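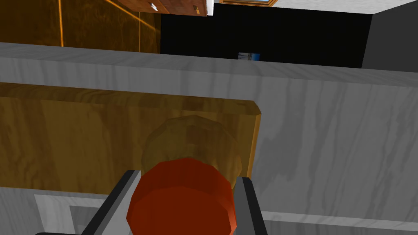
**Visit to Ellum in Droltonport, 2023-12-22**

I had wanted to see the Ellum software group since August, when they first wrote about their kitchen simulator. The way from the station is badly marked, so please take the entrance on the canal side and not the one on the map.

Our host was Feng-yi Leung, who works on the planner. She started with the tooling and not with the robot, and for me this was the right order. Every simulated kitchen is built from a seed number. If a run goes wrong, one types the seed and gets the same cabinets and the same objects again. We spent a long time with seed 323, because the planner had chosen a grasp there which the controller did not like.

The control part is called Fjeld. It receives a target for the gripper and a limit for the force, and it may refuse. Feng-yi explained that in the first version it could not refuse, and then the planner never learned that its target was bad. Now it sends back a short reason, and the planner has two more attempts before the run is stopped.

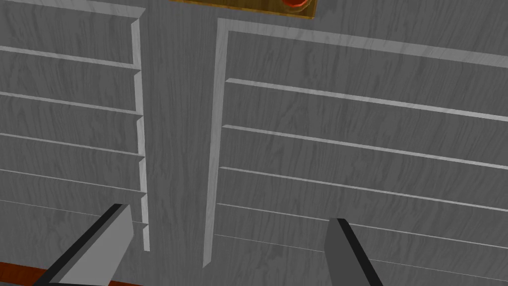
Cabinets are harder for them than objects on a counter. A slatted front gives many parallel edges, and the perception module can take one of these for the edge of the door. Their solution is quite simple: the module must give a hinge side together with each door, and a door without a hinge side is not passed to the planner. I asked if this loses real doors. Yes, she said, sometimes — they prefer it to pulling on a fixed panel.

The last hour was about Ustolgate, the tool which compares runs overnight. The list had 769 runs, and one can filter it by the reason of refusal. I liked that the log is plain text. I liked less that the time in the log is the time of the simulator only, so it is difficult to see where the computer was slow. They know this and want to add a second column.

Coffee was good, and there is a small canteen on the ground floor which closes early. I still have to send Feng-yi my question about the joint limits.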